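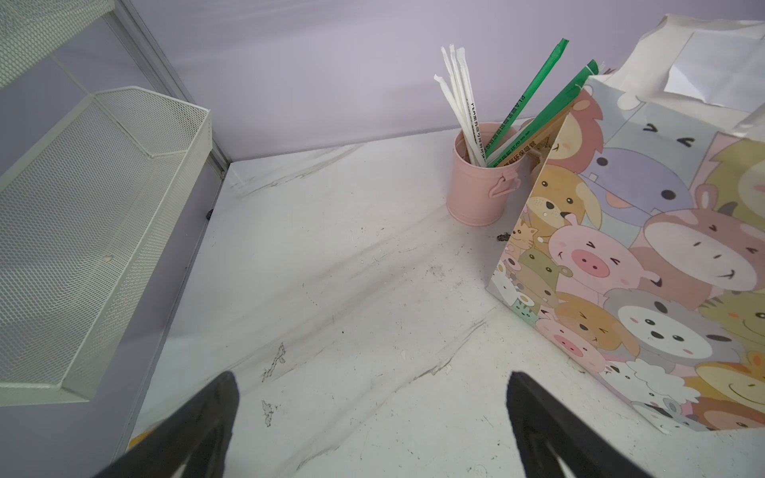

Bemia Karting Club
Minutes of the meeting of 5th January

Present: Natalie Clegg (chair), Santosh Shukla, Costel Rusu, Maricica Bratu (minutes)
Apologies: Ionuț Pascu

1. Minutes of the December meeting
Accepted with one correction. In item 4 the name of the track should be Kisik, not Kisic.

2. Contract with the Ronditz circuit
Natalie reported that she had received the new offer from the owner of the circuit. It is for two seasons, with the same number of race days as before. The price for one race day goes up to 3,466. In the old contract it was 3,000. Santosh said that the increase is high for a track where the pit lane still has no roof. Costel answered that Kisik is cheaper, but the drive is long and many families would not come.
It was agreed to accept the offer, if the owner confirms in writing that we can use the timing room on practice days also. Natalie will write to him this week.

3. Entries for the season
The limit stays at 48 karts for one event. Maricica asked if the junior class can have its own final, and not share with the cadets. Costel is in favor. Santosh would like first to see how many juniors register. Moved to the next meeting.

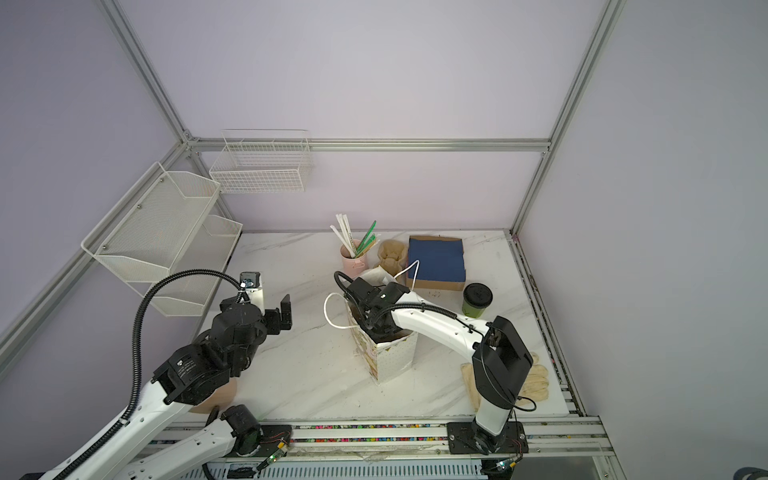 4. Tires
Costel has spoken with Anghel, who supplied the tires last season. They can deliver the same compound, but the order must be placed before the end of the month. The rain tires will come separately. Drivers may keep one used set for practice, as until now.

5. Marshals
We have enough marshals for the first round and not for the second. Ionuț sent a message that he can ask at his old club. Santosh will prepare the training evening and bring the new flags. The yellow flags from last year are too faded and should not be used any more.

6. Other matters
The scale in the weighing area must be checked before the first round (Costel).
Maricica reminded everybody that the license forms have changed and the old ones will be sent back.

The next meeting will be in the same room. Natalie will send the date by email.

Minutes written by Maricica Bratu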